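Product Evaluation: Brilinon Handheld Garment Steamer
Household Goods Review, Istow Consumer Office

Scope

The Brilinon is a corded handheld steamer sold for use on clothing, curtains and upholstery. This office evaluated one unit, bought at retail, over five weeks of ordinary household use. The review covers heating, steam output, comfort in the hand, noise, cleaning and the quality of the printed manual. Long-term durability is outside its scope.

Construction

The steamer weighs 636 grams with the tank empty. The tank slides out from the base of the handle and seats with a firm click. It holds enough water for two shirts and a pair of trousers, after which it must be refilled. The fill opening is narrow, and the supplied cup is too wide for it; reviewers used a small funnel from the kitchen drawer. The cord is long enough to reach from a wall outlet to the far side of a double bed. It leaves the handle at a fixed angle and tends to rest against the wrist, which right-handed users found more troublesome than left-handed users did.

The trigger can be locked for continuous steam. The lock is stiff when new and remained stiff at the end of the evaluation.

Performance

The indicator light turned green well within the time stated in the manual. Steam was steady on cotton and linen when the head was held upright. When it was tilted forward, the unit sometimes released drops of water, and these left marks on a silk lining that had to be dried and steamed a second time. The manual warns against tilting, but the warning appears on page 17, after the instructions for curtains, and many owners will not reach it.

Results on everyday fabrics were good. Creases from folding came out of cotton shirts in two or three passes. Heavy denim did not respond well and still required an iron. Wool jackets kept their shape, and stale odors were reduced.

Garments with gathers, pleats or raised seams need more patience. The head is broad and flat, and it passes over the top of a fold without reaching the fabric beneath. Reviewers obtained better results by pulling the cloth lightly with the free hand and working along the fold. The fabric brush supplied in the box was of little help with this task.

The Stutico steamer, reviewed by this office last spring, has a narrower head and handles such garments more easily. It is also heavier, and its tank leaks if stored on its side.

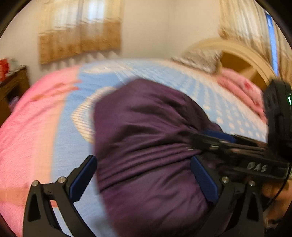 In a letter to this office, Gautam wrote that the Brilinon had replaced the iron entirely in a household of four, and that the review period was too short to show its main weakness, a loss of pressure after several months in a hard-water area. Monthly rinsing with diluted vinegar was said to have restored most of the output. The office has not tested this remedy, and the manual advises against vinegar.

Cleaning and Storage

The tank should be emptied after each use. The head wipes clean with a damp cloth once it has cooled. No storage bag or wall hook is provided, and the unit does not stand securely on its own.

Finding

The Brilinon is recommended for light and medium fabrics. Households that mostly press denim, or that own many pleated garments, should consider another model. Replacement tanks may be ordered under part number 587.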